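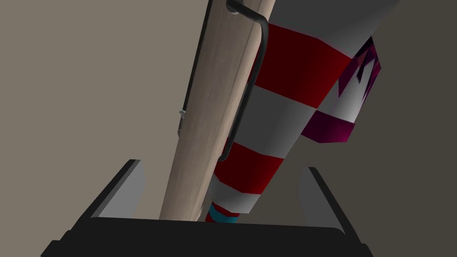 Gripper View, Simulated Cabinet Task

Spring project gallery, robotics elective, Cistus Technical School
Page last edited April 1, 2022

The picture heading this page is a render from our simulator, taken from the viewpoint of the hand, with the fingers open. The wooden part with the dark bar handle is the target object. The banded red and grey-white shape beside it and the smaller purple and white one are distractors. Both have low-polygon meshes, and the facets are easy to see where the bands change color.

The project is called Flarow. The goal for the term was a controller that moves a simulated arm to a handle, closes on it, and pulls, using only the hand view and the joint positions. The team is Karla Trujillo (environment and assets), Osaze Danladi (controller), Anouk Hermans (data and logging), and Faustino Tapia (evaluation scripts). Guadalupe Manríquez teaches the elective and signed off on the task definition.

Notes on the render

Handle. The rod is smooth and round, charcoal to black, with a curved bend near the top and a short hook at the lower end. The collision model is a chain of capsules. An earlier version used a single box, which let the fingers stop short of the rod and still report contact.

Distractors. From this viewpoint the long section of the handle crosses in front of the left margin of the striped object. Overlap of this kind was the main source of error in our first segmentation model, which was trained on handles against plain backgrounds only.

Background. Two untextured surfaces, one lighter and one much darker. Textures were left off for the first round to keep render time down. Karla has a textured set ready on the branch named Blöndal, but it has not been merged.

Fingers. Black outer edges with grey inner pads. Pad friction is set in the environment file and should not be changed between runs that are going to be compared.

Data

The training set holds 1,229 demonstrations, recorded by keyboard teleoperation on the lab machines. Of these, 1,155 passed the filter. The rest were dropped for one of two faults: the log ended before the gripper closed, or the joint positions and the images were out of step. Anouk's filter script writes the reason for each rejection to a text file in the same folder as the log.

Start poses are drawn at random inside a box in front of the target. Distractor positions are drawn separately and are allowed to overlap the handle in the image, but not in space.

Evaluation

Each checkpoint is run for 200 episodes with fixed seeds. An episode counts as a success if the door is past the threshold angle when time runs out. The current checkpoint succeeds in 142 of them. Faustino sorted the failures by hand. Most are missed grasps at the hooked end, where the controller aims for the curve and the fingers slide off. A smaller group are contacts with a distractor on approach.

Known problems

The controller has no memory. If the handle leaves the view during the approach, it holds the last command until the episode ends.

Lighting is fixed. No tests have been run with it moved or dimmed.

Seeds above the evaluation range produce a few scenes in which a distractor starts inside the cabinet. Skip these until the placement check is fixed.

Files

Environment, controller, and filter script are in the class repository under Flarow. Log in with a school account. Questions on assets go to Karla, everything else to Osaze.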